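About Skyrme

Skyrme is a supplier and finisher of natural seed beads, with rudraksha as its principal line. The company sorts, cleans, drills and strings beads for jewelers, prayer goods retailers, yoga studios and individual customers. It was established by Glenys Nicholas, who continues to serve as director, and it operates from a single workshop where all orders are prepared.

The company began as a repair service. Customers brought in broken malas and family necklaces, many of them strung decades earlier on cotton that had worn through, and asked for the beads to be cleaned and restrung in their original order. Requests for matching replacement beads soon followed, and Skyrme began to hold its own stock. Repair work remains part of the business today and is accepted throughout the year.

Our Materials

Rudraksha is the dried stone of the fruit of the Elaeocarpus tree. Each stone is divided by natural lines running from top to bottom, known as faces or mukhi, and the surface between those lines is deeply furrowed. The texture differs from bead to bead. Color ranges from light tan to dark brown and deepens with age, handling and oil.

Skyrme does not dye, carve or fill its beads. Stones with cracks that reach the center channel are removed at sorting, as are stones whose faces have been altered. Beads are graded by diameter, by number of faces and by the depth and evenness of the surface, and each grade is stored separately under its own lot number. The lot number appears on the packing slip so that a customer may order further beads from the same lot while stock lasts.

Beads of the darker grades are rough and knobbly to the touch, and their wrinkled surfaces are left as they grew.
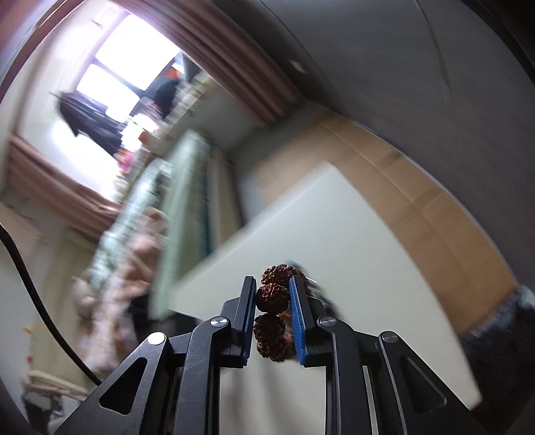
Our Workshop

The workshop is arranged in the order in which the beads travel through it. Incoming sacks are weighed and opened at the receiving bench, brushed to remove dried pulp, and passed to sorting. Drilling and stringing are carried out in separate areas, so that dust from the drill does not reach finished goods.

Gwion Parri is head of the workshop and is responsible for grading standards and for the training of new staff. All new employees spend their first months at the sorting bench before moving on to stringing. They learn to judge size by eye before checking it with a gauge, and to keep the faces of neighboring beads seated comfortably together on the cord.

Our Ranges

The Enine range consists of finished malas, knotted by hand between each bead and supplied with a choice of silk or cotton cord. Tassels may be omitted on request.

The Sketach range consists of loose beads for makers. It is sold in bags of 200 and in trade cartons of 2,000. Mixed grades are not offered in this range.

The Mulalo range consists of wrist strands and short strands, strung on elastic or waxed cord. Wrist sizes outside the standard range can be made to order.

Care and Repair

Rudraksha beads should be kept dry and away from soap and perfume. A soft brush is sufficient for removing dust from the furrows. A very small quantity of plain vegetable oil may be applied once or twice a year and the surplus wiped away with a cloth.

Items sent for repair are examined on arrival and a written estimate is issued before any work begins. Original beads are always returned to the customer, including those that can no longer be strung.

Visits and Inquiries

Trade customers may visit the workshop by appointment to select beads in person. The workshop is closed for stocktaking during June, and orders received in that period are processed when it reopens. General inquiries, repair requests and applications for trade accounts should be submitted through the contact page.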